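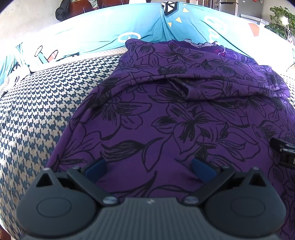 손잡이형 그리퍼 카메라 화면. 보라색 백합 무늬 옷의 접힌 단 바로 위, 손가락 패드 두 개 사이를 좁혀 둔 상태.

9월, 금요일 오후 작업 기록

이번 주 비교 대상은 손가락 패드 두 종류다. 지금까지 쓰던 Ponex 패드(단단한 쪽)와 새로 받은 Darness 패드(무른 쪽). 몸체와 링크는 그대로 두고 패드만 갈아 끼웠다. 카메라 위치도 건드리지 않았다. 지난번에 카메라 각도와 패드를 한꺼번에 바꿨다가 어느 쪽 영향인지 가려내지 못해서 하루를 다시 쓴 적이 있다.

과제는 천 집기와 접기로 한정. 컵이나 상자 같은 딱딱한 물건은 8월에 끝냈고 그때는 두 패드 차이가 거의 없었다. 천은 다르다. 특히 접힌 가장자리 한 겹만 집어야 할 때 차이가 난다.

13:20 시작. 패드 교체 전에 영점부터 맞춤. 완전히 닫았을 때 끝단이 서로 닿고 뒤쪽은 살짝 벌어지는 것이 정상이다. Darness 쪽은 조립 직후에 뒤쪽이 먼저 닿아서 나사를 풀고 다시 맞췄다. 고정 구멍에 유격이 있어서 손으로 밀면서 조여야 한다. 다음에 교체하는 사람은 양쪽 나사를 번갈아 조금씩 조일 것. 한쪽을 끝까지 조이고 나서 반대쪽을 조이면 틀어진다.

시행 수는 패드당 90회로 잡았다. 접힌 단 집기, 시접 집기, 레이스 단 집기, 두 겹 중 윗겹만 들기를 섞어서 진행. 순서는 미리 뽑아 둔 목록대로 하고 중간에 바꾸지 않았다.

14:05 Ponex 패드. 접힌 단이 도톰하게 올라온 곳은 문제없이 들어간다. 옆에서 수평으로 밀어 넣은 다음 닫으면 된다. 평평하게 눌린 곳은 패드 끝이 천 위를 미끄러지면서 주름만 민다. 위에서 누르며 닫으면 집히기는 하는데 아랫겹까지 같이 물린다. 윗겹만 들기에서 실패한 것은 거의 다 이 경우였다. 힘을 줄이면 아랫겹은 안 물리지만 들어 올리는 도중에 빠진다. 중간값을 찾아보려고 세 단계로 나눠서 해 봤는데 천마다 맞는 값이 달랐다.

레이스 단은 의외로 Ponex가 낫다. 구멍 있는 천이라 무른 패드보다 못할 줄 알았는데, 끝이 얇아서 레이스 밑으로 들어간다.

15:10 Darness로 교체. 교체와 영점 확인에 8분. 예전에 쓰던 방식보다 확실히 빠르다.

15:20 Darness 패드. 닿는 면이 눌리면서 넓어지기 때문에 얇은 천도 잘 끌려온다. 평평한 곳에서 위에서 누르고 천천히 닫으면 윗겹만 주름이 잡히면서 올라온다. 닫는 속도가 중요하다. 빨리 닫으면 Ponex와 마찬가지로 미끄러진다. 놓을 때가 문제인데, 벌려도 천이 한쪽 패드에 붙어서 따라 올라오는 일이 잦다. 접은 단을 맞춰 놓고 손을 떼는 순간 단이 다시 벌어진다. 벌린 뒤 잠깐 멈췄다가 뒤로 빼면 나아지는데, 시행마다 시간이 늘어난다.

레이스에서는 Darness가 걸린다. 무른 면이 구멍에 파고들어서 놓을 때 실이 당겨졌다. 올이 나간 것은 없지만 얇은 레이스에는 쓰지 않는 게 좋겠다.

화면 쪽 메모. 광각이라 가장자리가 심하게 휜다. 쿠션처럼 무늬가 촘촘한 물건이 옆에 있으면 하운드투스 무늬가 길게 늘어나 보인다. 가운데에 있는 손가락 끝은 괜찮다. 패드가 짙은 파란색이라 보라색 천 위에서 경계가 약하게 잡힐까 봐 걱정했는데 사람 눈으로는 구분된다. 검출 쪽은 아직 안 돌려 봤다. 옷의 검은 백합 선화가 패드 끝과 겹치면 헷갈릴 가능성이 있으니 그 구간은 따로 확인할 것. 뒤쪽 배경에 냉장고와 화분까지 들어오는데 추적에는 오히려 도움이 된다. 움직이지 않는 특징점이 많은 편이 낫다. 천만 가득 찬 화면에서는 자세 추정이 자주 튄다.

파일은 Tapia 폴더 규칙대로 저장했다. 클립 713번은 시작하자마자 손목을 너무 빨리 돌려서 추적이 끊겼다. 지우지 말고 제외 표시만 해 둘 것. 끊기는 조건을 볼 때 쓸 수 있다.

저장 형식 관련해서 하나 더. 그리퍼 벌림 폭이 영상보다 한 박자 늦게 기록되는 것 같다. 닫히는 동작을 느리게 돌려 보면 패드는 이미 붙었는데 값은 아직 열려 있다. Lindum 컨트롤러로 바꾼 뒤부터 그런 것인지 원래 그랬는지 확인 필요. 예전 컨트롤러로 찍은 클립을 몇 개 꺼내서 같은 방법으로 비교하면 될 것이다. 이게 맞으면 이번 주 기록도 전부 보정해야 한다.

16:40 종료 후 패드 상태 확인. Ponex는 끝단 모서리가 약간 닳았다. 누적 개폐 횟수가 4,000회를 넘긴 쌍이라 이상한 일은 아니다. 다음 비교 전에 새것으로 갈아야 공평하다. Darness는 표면에 보풀이 많이 붙었다. 물티슈로 닦으니 떨어졌는데, 마르기 전에 바로 집으면 느낌이 전혀 다르다. 닦은 뒤에는 마른 천으로 한 번 더 닦고 시작.

손에 드는 쪽 얘기. 오래 들고 있으면 엄지 아래가 뻐근하다. Darness는 천천히 닫아야 해서 더 그렇다. 후반부 시행에서 실패가 늘었는데 패드 탓인지 손이 지친 탓인지 모르겠다. 다음번에는 두 패드를 번갈아 가며 짧게 끊어서 해야겠다. 교체가 빨라졌으니 할 만하다.

현재까지 판단. 접고 놓기까지 하는 과제는 Ponex를 유지. 한 겹 들기만 하는 과제는 Darness가 낫다. 하나만 골라야 한다면 아직 못 고르겠다. Darness 표면에 얕은 홈을 낸 것이 있다고 해서 한 쌍 요청해 두었다. 놓을 때 달라붙는 문제가 줄어드는지 그걸로 볼 예정.

할 일
- 벌림 폭 지연 확인 (예전 클립과 비교)
- Ponex 새 패드로 교체, 영점 다시
- 백합 무늬 옷 구간만 따로 모아 검출 돌려 보기
- 713번 제외 표시
- 두꺼운 천 추가. 지금 목록은 얇은 옷에 치우쳐 있음. 수건이나 청바지 정도
- 닫는 속도를 손으로 맞추지 말고 제한을 걸 수 있는지 Lindum 설정 찾아보기

추가, 17:15. 퇴근 전에 Darness로 수건을 한 번 집어 봤다. 한 번이라 기록에는 안 넣었다. 고리가 있는 면이라 그런지 잘 잡히고, 놓을 때도 붙지 않았다. 두꺼운 천에서는 결과가 다르게 나올 수 있으니 위 판단은 얇은 천 기준으로만 읽을 것.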